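Questions and Answers About the Dropped Grip Problem
Ronda Laundry Helper, home trial households
Last updated February 14, 2023

If you are one of the households trying out a Ronda, you have most likely had our letter by now, and quite a few of you wrote back with very good questions (thank you, we read every one!). We have gathered our answers on this page so you don't have to wait on us. It is a long page, so feel free to skip to the part that worries you.

What went wrong, in plain words?

In October, a Ronda in one of the trial homes was lifting a damp bath towel out of the basket when its fingers closed a good deal harder than they should have, and then stayed closed. The arm did what it is supposed to do when it feels stuck, which is to stop moving, but the fingers kept squeezing for 70 seconds until the person at home pushed the red stop button on the base. Nobody was hurt. The towel came away with a pulled thread and a crease that I am told never did iron out.

Was it only the one robot?

No, and we would much rather you hear that from us. We went back through the records for all 336 trial units and found the same thing had happened on 2 of them. The second time it let go by itself, and the family thought it was just being slow that morning.

So what caused it?

The fingers know how hard they are pressing because of a small sensor, and the reading from that sensor travels down a cable to the base. On both units the plug at the wrist end had worked itself a little loose. When the reading dropped out, the software held on to the last number it had seen, and that number said the fingers were barely touching anything. So it kept on closing. A loose plug by itself should never have been able to do that, and the software mistake is ours.

What have you changed?

Version 1229 of the software went out to every unit along with the letter. If the reading goes missing now, even for a blink, the fingers open and the robot waits for you. The plug is also getting a little clip to hold it in place. The clips are made by Ouellet, and yours will come in a padded envelope with a picture card showing how it goes on.

How can I tell whether my unit has the new software?

Open the Jusico app, tap the name you gave your robot, and scroll all the way down past the schedule. The number is in small gray type at the very bottom (we know, we know, we are moving it). If you see a lower number, leave the robot plugged in overnight on your home Wi-Fi and look again in the morning.

Can I keep using it until the clip arrives?

Yes, once the number reads 1229. Before that, please leave it switched off. We do ask that you stay in the room while it is loading the washer, and that children and pets are kept well back whenever the arm is moving, clip or no clip.

What if the fingers close on something and won't let go?

Push the red button first, always. Please don't tug at the clothes, even if it is your favorite shirt in there. With the button down the fingers go slack after a moment and can be spread by hand. If they stay tight, pull the power cord from the wall and call us.

Where should the basket go?

On the floor right in front of the washer, with the arm's own cables clear of it. Start with the fingers open and a small load, two pieces of clothing is plenty for a first run after the update.
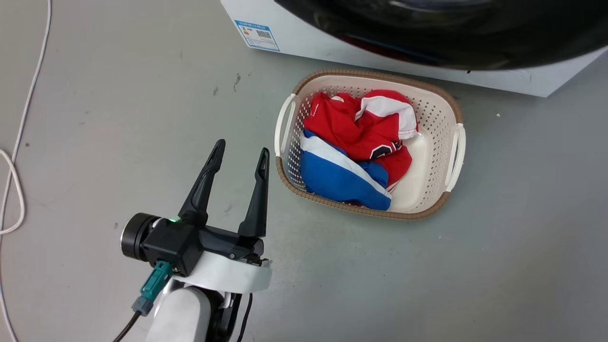
Will I be charged for the clip or a visit?

Not a penny. If you would sooner not fit the clip yourself, tell us and someone from our Hasley workshop will come out and do it for you, and check the rest of the arm while they are there.

My clothes were damaged. What do I do?

Hold on to the item, please, and send us a photo through the app under Help, then Something Went Wrong. A rough idea of when it happened lets us match it up with your unit's records. We will pay to repair or replace it, and you don't need the receipt.

Can I leave the trial?

Of course you can, at any time, and with no hard feelings. We will arrange a pickup and send you the box. If you would like a pause instead, choose Rest in the app and the robot will stay put until you wake it.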